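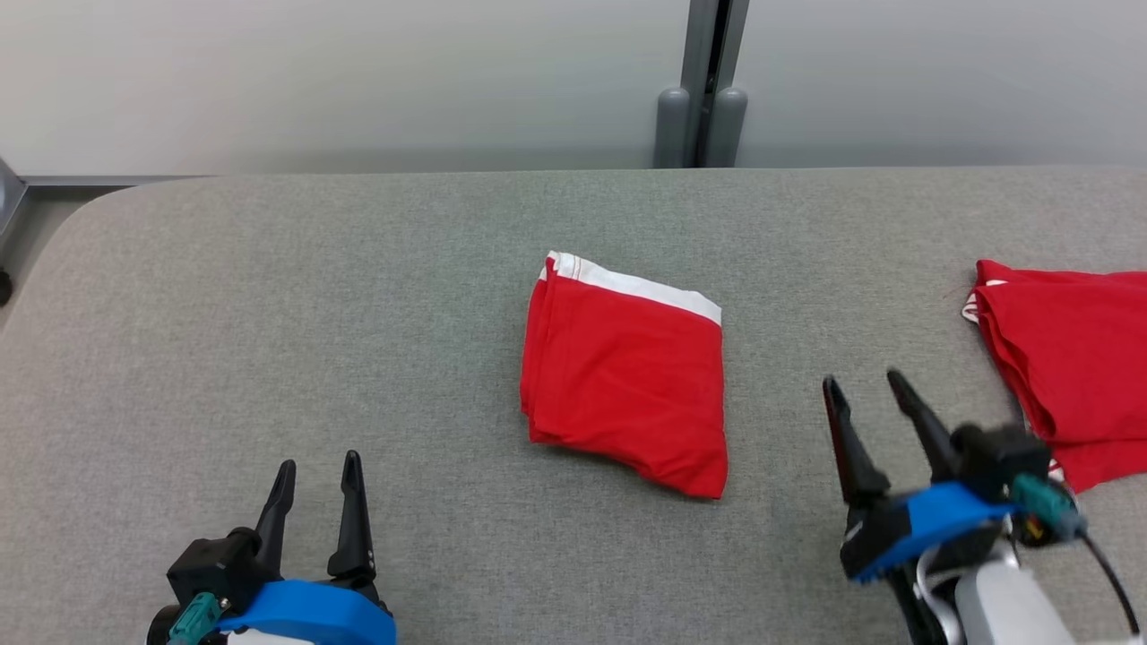

Fünf Jahre lang hat Krishnamoorthy Pisharody kein einziges neues Kleidungsstück gekauft. Das war keine Wette, sagt er, und auch kein Konsumstreik. »Ich hatte damals eine Änderungsschneiderei übernommen und wollte wissen, wie lange Sachen halten, wenn man sie rechtzeitig flickt. Am einfachsten war es, bei mir selbst anzufangen.«

Die Schneiderei liegt in Trurnow, in der Straße hinter dem Bahnhof, zwischen einem Schlüsseldienst und einem Ladenlokal, das seit Längerem leer steht. Geöffnet wird um neun. Als wir uns im Oktober treffen, ist die erste Kundin schon wieder gegangen. Sie hat zwei Hosen zum Kürzen gebracht und einen Mantel, an dem das Futter gerissen ist.

Hosen seien das Hauptgeschäft, sagt Pisharody. »Kürzen, weiter machen, enger machen, Reißverschluss tauschen. Davon leben wir. Mit einem Abendkleid verdient man im Jahr vielleicht dreimal etwas, und dann steht man zwei Tage daran.« Im vergangenen Jahr hat die Werkstatt 587 Aufträge angenommen. Er führt das Auftragsbuch noch auf Papier, weil er darin schneller blättert als in einer Tabelle.

Gelernt hat er bei Alfredo Bañez, der die Schneiderei vor ihm betrieb und bis heute an manchen Nachmittagen hereinkommt. Bañez habe ihm in den ersten Monaten fast nur Trennarbeiten gegeben. »Ich habe Nähte aufgemacht, nichts sonst. Irgendwann habe ich gefragt, wann ich nähen darf. Er hat gesagt: wenn du mir sagen kannst, was der vorherige Schneider falsch gemacht hat.« Geärgert habe ihn das damals schon. Heute gibt er seinen Praktikanten dieselbe Aufgabe.

Nach der Qualität der Ware gefragt, wird er vorsichtig. Dass früher alles besser gewesen sei, will er nicht unterschreiben. »Es gab auch früher schlechte Hemden. Die sind nur nicht mehr da.« Verändert habe sich die Nahtzugabe. Bei vielen Hosen bleibe innen so wenig Stoff stehen, dass man sie gar nicht mehr weiter machen könne. Wer fünf Kilo zunehme, müsse dann neu kaufen. Auch die Fäden seien ein Thema: »Der Stoff ist in Ordnung, aber der Faden ist nach zwei Wintern durch. Das ist eigentlich ein Glück für uns.«

Bei Wäsche und Jersey winken die meisten Kollegen ab. Pisharody nimmt sie an, wenn der Stoff noch trägt. Ein ausgeleierter Bund lasse sich ersetzen, eine aufgegangene Naht sowieso. Ob es sich rechne, sei eine andere Frage. »Ich sage den Leuten den Preis vorher. Manche lachen und nehmen die Sachen wieder mit. Manche lassen sie da, weil es das einzige Modell ist, in dem sie gern sitzen.« 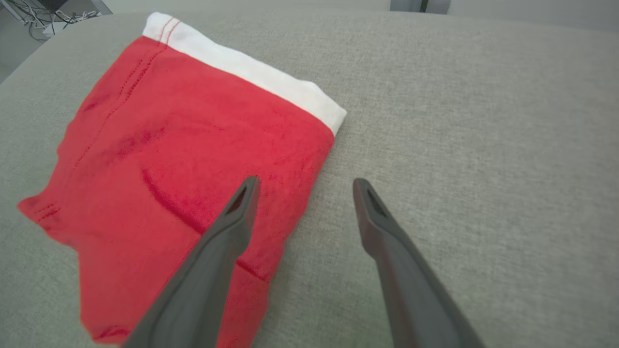

Weißer Bund auf rotem Stoff, die Nähte im gleichen Rot.

Für die Materialbeschaffung fährt er alle sechs Wochen zu Margaritis, einem Kurzwarenhändler in der Kreisstadt, der noch Meterware vom Karton verkauft. Gummibänder, Schrägband, Knöpfe in Größen, die man online nur im Hunderterpack bekommt. Die Nähmaschine, eine ältere Omero, hat er von Bañez übernommen. Ersatzteile gibt es kaum noch, eine zweite steht deshalb als Spender im Keller.

Etwa 50 Euro kostet bei ihm ein neues Mantelfutter an den Ärmeln, das ganze Futter entsprechend mehr. Er weiß, dass es Geschäfte gibt, in denen man dafür einen neuen Mantel bekommt. Darüber diskutiert er nicht mehr. »Wer hereinkommt, hat das vorher schon ausgerechnet.«

Seit dem Frühjahr gibt Pisharody abends einen Flickkurs mit dem Namen Prornum. Sechs Plätze, mehr passen nicht an den Zuschneidetisch. Am ersten Abend wird gestopft, am zweiten kommt der Saum, am dritten bringen alle ein eigenes Problem mit. Die Warteliste ist länger, als ihm lieb ist.

Ob er inzwischen wieder neue Kleidung kauft? »Socken«, sagt er. »Die stopfe ich zweimal, dann ist Schluss.« Dann klingelt die Ladentür, und er steht auf, um eine Jacke entgegenzunehmen, deren Reißverschluss auf halber Höhe klemmt.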